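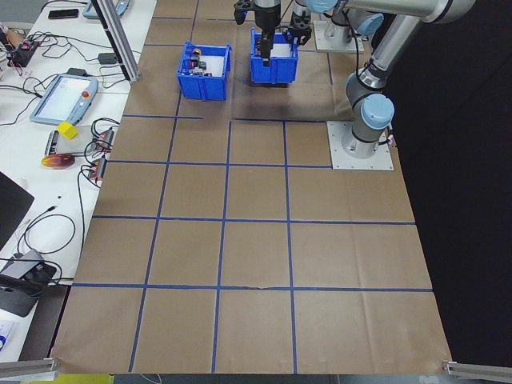 Mercy Ogola wrote in at breakfast to say the water was off on her whole side of the building again, that she had paid her bill, and that her downstairs neighbor had now started banging on the pipe to find out if anyone else was dry.

Shutoff notice on a paid account, Fikre Apartments, east side
By Tsion Demissie | 2024-12-03
4 min read
Filed under: Resident Help > Water & Billing > Closed tickets

Priority: high
Opened by: M. Ogola, unit 54
Assigned to: T. Demissie

First entry
Called Mercy back right away. No water in the kitchen or bath, cold or hot. She has a printed notice on her door saying the account is past due and service is suspended. She read me her payment confirmation over the phone and it's good! Paid in August, paid every month after. So this one is ours to solve, and I love a ticket where the resident has kept every slip of paper.

Asked her to keep the faucets closed so we don't get a surprise flood when it comes back.

Second entry
Pulled up her account in Pleminum. Balance shows $460 owed. Her payments are nowhere on it. Searched by confirmation number and there they were, all of them, sitting on unit 45. Somebody flipped the digits when the accounts were moved over from the old system. Unit 45 has been showing a lovely fat credit all fall and never said a word (I wouldn't have either).

Moved the payments across. Balance now zero. Cleared the past due flag and printed the page for the file.

Third entry
Flag cleared but still no water. Rang the Darkico desk, which handles the remote valves for us. Lindalva Paiva picked up and was terrific. She could see the open command waiting in line behind a lockout. The lockout comes on by itself when a unit gets 2 shutoff notices in one season and it doesn't lift when the balance does. I did not know that! It's in the notes now for everyone.

She lifted it by hand while I was on the line. Mercy reported a cough from the kitchen faucet, then brown water, then clear.

Fourth entry
Reopened an hour later. Unit 54 fine, but Ebise Hadgu next door still has nothing, and her account was never flagged at all. Neither were the others on that side. This is the part I should have asked about at the start, because Mercy did say "whole side of the building" and I went straight to the billing screen like a dog after a ball.

Hamdia Gashaw went down to the basement to look. The riser valve for the east side was closed, with a tag on it from the pump work on Fludska Street. The crew had shut it and left. She opened it a quarter turn at a time and I stayed on the phone calling up the units one by one. Pressure at the gauge was low to begin with and settled where it belongs.

So how did Mercy get water before the valve was opened? I had no idea, and it bugged me enough to ask. Her kitchen is on a short cross line from the west side, left over from when two units were one big one. Her bath was still dry when I thought I'd fixed it, and I'd only had her try the kitchen. Great bit of building history, and Hamdia has drawn it on the basement map.

Fifth entry
All units on the east side confirmed, kitchen and bath both. Called unit 45 to explain that the credit is gone. He took it well and says his own bill is paid up, which I checked, and it is.

Ran a search for other swapped digits. Found one more, a payment for unit 105 posted to unit 150. No shutoff yet on that one. Fixed it and left a message.

Still open, moved to new tickets:
- Ask Darkico to send us an alert whenever a lockout goes on.
- Written apology to Mercy, and the late fees taken off. I'm writing the letter myself.
- Get the street crew to phone the office before closing a riser.

If you get a past due notice and you know you've paid, please call with your confirmation number in hand, and check every faucet in the place before you let me hang up!

Status: Closed. Mercy called again after dinner to say the pipe banging has stopped.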